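3. Results so far (draft – A. Semeniuk)

Ran the breakfast chores in the simulated kitchen in March. 27 tries at moving a cup, 16 finished. Toaster jobs not started yet, levers are fiddly to model. Pluncombe arm settings left at default.

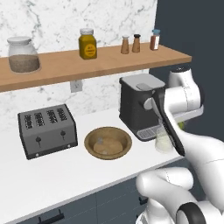 Can a robot do the kitchen chores at home yet?

Only a few of them, slowly, and with someone nearby to fix the mistakes.

Failures were mostly grip – fingers closing too early, cup tips. 2 were my own bug in the reset script. Timis group got simmilar trouble with mugs. Still need to write up colour and lighting changes, and check teh timing table.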